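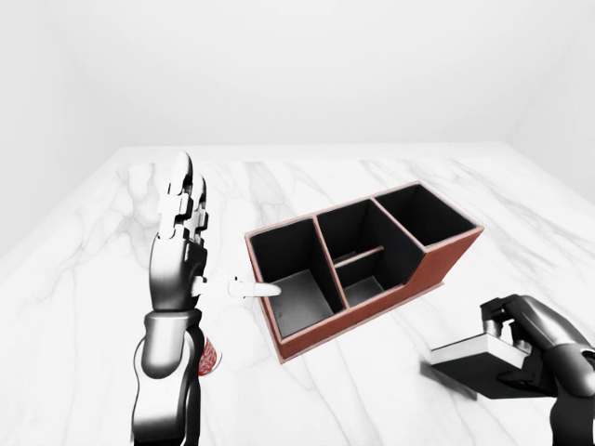
A peg and the desk organiser.

Right, a thread on sorting out the button tin, the screw jar and every other small-things container in the house. Get a cuppa, I do go on a bit.

I grew up in Gisar, in a house with one drawer that held everything. Fuses, birthday candles, the key to a shed we'd sold. If you wanted a drawing pin you found it with your thumb. I swore I'd be different and then I had my own drawer by the end of the first winter.

What finally got me moving was the leg coming loose on the kitchen bench seat. It needed one screw. I own hundreds of screws! I spent most of a morning on it and ended up driving to the hardware shop in Trornon, where they sell them in packets of 200, so now I had the one I needed plus 199 new friends for the jar.

So in March I tipped the whole lot onto an old bedsheet on the lounge room floor. Please use a sheet. A light-coloured one, flat, no fitted corners. When you're finished you pick up the edges and all the dust and fluff and mystery grit goes outside in one go.

First pass, don't be clever. I made big rough heaps: metal things, plastic things, sewing things, paper things, and a heap for whatever I couldn't name. I tried starting with proper categories the year before and gave up before lunch, up to my elbows in tiny piles of two.

The couldn't-name heap was the biggest by a long way. I was a bit ashamed of that until my sister came round and recognised half of it as shelf pegs and curtain hooks. Invite someone over, that's my advice. Other people know what your rubbish is.

Speaking of shelf pegs, keep those. I used to chuck them. Then I moved a bookcase and lost one down the floor vent, and the shelf sat on a folded beer coaster for longer than I'd like to say. They now live in an envelope taped to the back of the bookcase itself, along with the funny little key that came with it.

That's become my rule for anything belonging to one piece of furniture, by the way. Tape it to the furniture. Underneath for chairs, round the back for cupboards. It has halved what goes in the jars.

Now, containers. I bought a Frandsen drawer cabinet, the number 756, secondhand from a lady in Drindau who was moving to a unit. The little drawers stick in humid weather, and two of the labels still say FISHING in her handwriting. I've left them. One has picture hooks in it and the other has rubber bands and I always remember which.

You don't need a cabinet though. I did the sewing things in baby food jars and an egg carton, and the egg carton is holding up beautifully. Buttons go by colour, never by size. I tried by size and it was misery, because I never think "I need a medium button", I think "I need a navy one".

Labels! I printed some nice ones and they curled up and fell off in the heat. Masking tape and a fat marker has outlasted them. Write what you'd call the thing if you were shouting across the house for it. Mine says "bendy hooks" and "wall plugs, the good ones".

Things I let go of: phone chargers for phones I don't have, 5 identical hex keys, dried-up superglue (so much superglue), and a padlock with the number 3061 scratched on the back. I tried 3061 on it every way round and it would not budge. Off to the scrap metal bin it went, and I still think about it.

Things I couldn't let go of: Nan's suspender clips, one glass marble, a brass bell the size of a pea. They've got their own jar on the windowsill and they don't have to be useful.

A few of you asked how I keep it tidy. I don't, quite. There's a saucer by the back door where loose bits land, and when the saucer gets full I sit down with the radio on and put everything away. It takes about as long as the tea takes to go cold. If I skip it, the saucer becomes a bowl, and I know where bowls lead.

Next up is the cupboard with the plastic tubs and the lids that fit none of them. If anyone has a system for lids, please tell me, I'm begging you. I'll be back on here once I've found the bedsheet.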